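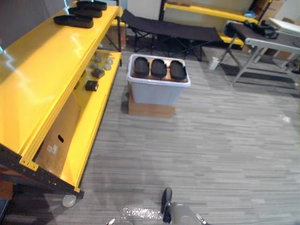 Plelley has approved a budget for automated parts handling at its Dolan site and will place orders in two stages, beginning in September. The first stage covers one two-armed robot for moving light goods between open shelving and storage bins. The reference task is the transfer of flat black foam pads, held three to a shelf and three to a bin, with the bin raised off the carpet on a cardboard box. Existing yellow shelving will be kept, and no fixed conveyor is planned.

The supplier for the first stage is Tranevis. The contract provides for 337 hours of supervised running on site before acceptance. Spare gripper fingers are priced separately at £49 each and are charged to the maintenance budget.

"We costed the shelving, the floor and the bins before we costed the robot," said Declan Ní Bhriain, head of equipment planning at Plelley. "Replacing the racking would have added almost £2,000 per bay. We decided to specify a machine that works with what we have."

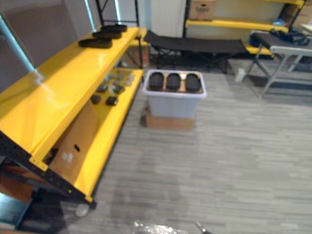 *Page last changed: September, 14:20*

Second-stage funding depends on the acceptance report. It would pay for a further robot and for Droltik, the scheduling software now used at Dolan for manual picking. The annual Droltik licence is budgeted at £1,335 per robot.

The specification requires the robot to reach both the upper and lower shelves of a castered unit, and to place pads side by side in an open plastic bin. Small parts kept on the lower shelf are excluded from the first stage and will continue to be picked by hand.

"Small parts need a separate gripper assessment," said Malachy Horgan, who manages the purchase. "That cost is not in the current figures."

Enquiries about the tender documents should be sent to the Plelley purchasing office.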